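Cell software meeting, Trallbridge lab
Minutes, May

Present: Tharushi Amarasinghe (chair), Nuria Calvo (notes), plus the planning and tooling leads from Cerkby. Apologies from Lelside.

1. Last minutes
Agreed without changes. The action on log rotation is still open and stays with Tharushi.

2. Planner
The new collision margins are merged. Arm-to-arm checks now run at 20 Hz during a reach, up from 12. Cerkby asked whether the idle arm should be treated as a fixed obstacle or as a moving one with zero speed. Left as fixed for now. Nuria to write up the other option before the next release.

3. Perception
Of 206 fruit-and-plate runs, 187 passed the label check. Most of the others had the wrong name on one item, usually where fruits touch. The wall drawings did not raise any false detections after the mask was updated. Tharushi wants the overhead and wrist labels compared on each run before they go to Cordero, the viewer team. Two views from the fruit-and-plate task were shown.
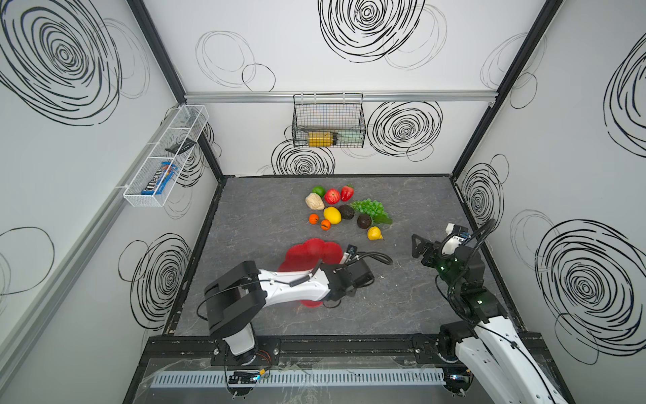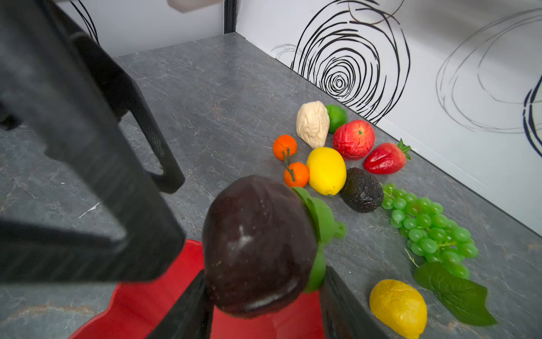

Discussion on naming. The label list has one entry for "orange" and one for "tangerine" and people pick either. Agreed to drop "orange" for this set. Items that can't be named with confidence go in as "fruit, other" and are not guessed.

4. Gripper control
Close command still returns before the force reading settles. Cerkby proposed a short wait in the driver. Tharushi would prefer a status flag and no fixed wait. Cerkby to try the flag on one arm first.

5. Tooling
Replay viewer crashes if a camera stream is missing. Fix is in review. Lelside's request for a command-line export was accepted, low priority.

Actions
Tharushi: log rotation; label comparison script.
Nuria: note on idle arm handling; update label list.
Cerkby: status flag on one gripper.

Meeting closed at 11.40.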